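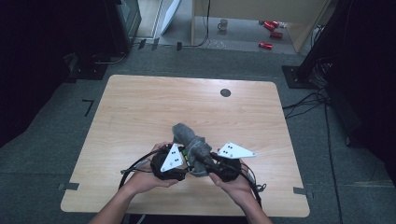 Fuzzy windscreen between two padded earcups.

Wind noise is the low rumble you get when moving air hits a microphone. I first met it in July on the hill above Fludetby, where I lost 12 minutes of birdsong to it!

Foam helps a bit indoors, but fur does far better outside (mine gets a gentle comb after rain).

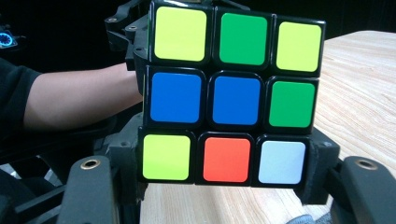 Small handling sounds are a separate problem, and I love chasing them. A puzzle cube like this one, with its glossy black body, makes a fun test: twist it near the mic and listen for clicks.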